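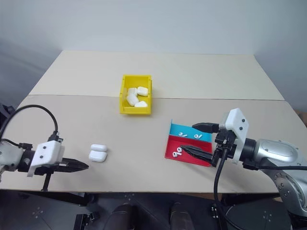

Omley Repairs
Monday, 9:16 a.m.

Today I am sorting the wireless earbuds for our small shop in Paquette. I will write the steps in this thread, maybe it helps someone with the same work.

The charging cases wait in a yellow bin. The earbuds go separately in a tray with a blue part and a red part. I learned to never mix cases and earbuds in one box, they scratch each other.

I take one case at a time, open it flat on the table and look at the hinge. Then I wipe inside with a dry cotton stick. No water, please.

For the metal contacts I use a soft brush from Adlow. It cost me 2 dollars and it is still good after 50 cases.

A light table is better for this work. I had a dark one before and it showed every piece of dust, but my eyes became tired very fast.

One question to the others who do this: do you wipe the earbuds before the case or after? I always do the case first. My colleague does the opposite and we cannot agree.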